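Notice to Readers Regarding the Spring Program

The reading schedule for this blog resumes in April. As in previous years, one long novel will be discussed over the season, with a new entry posted each Sunday evening. The selection is Grerkero, in the two-volume edition issued by Imrie. The complete text runs to 792 pages, and readers are advised to obtain both volumes before the first entry appears.

Siamak Salehi has kindly agreed to write the entries on the middle chapters, which concern the flood and the sale of the mill. His remarks on last year's book drew more letters than any of my own.

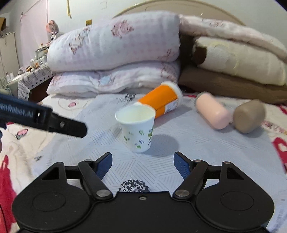
Page references will follow the Imrie edition throughout. Readers who own the older Skakomari printing will find that its chapters are divided differently, and a table of matching pages will be posted before the start date. In that table, blue marks a passage found in both printings, a blue close to that of the textured pads on the two black fingers, and gray marks a passage found only in the later one. Corrections to the table may be sent by mail or left beneath the entry concerned.

Comments will remain open for the whole season. Contributors are asked to keep each comment under 3000 characters and to avoid discussing chapters that have not yet been reached. Beat Danzer will again review comments in German and provide short English versions where these are needed.

The list of earlier selections has been moved to the archive page.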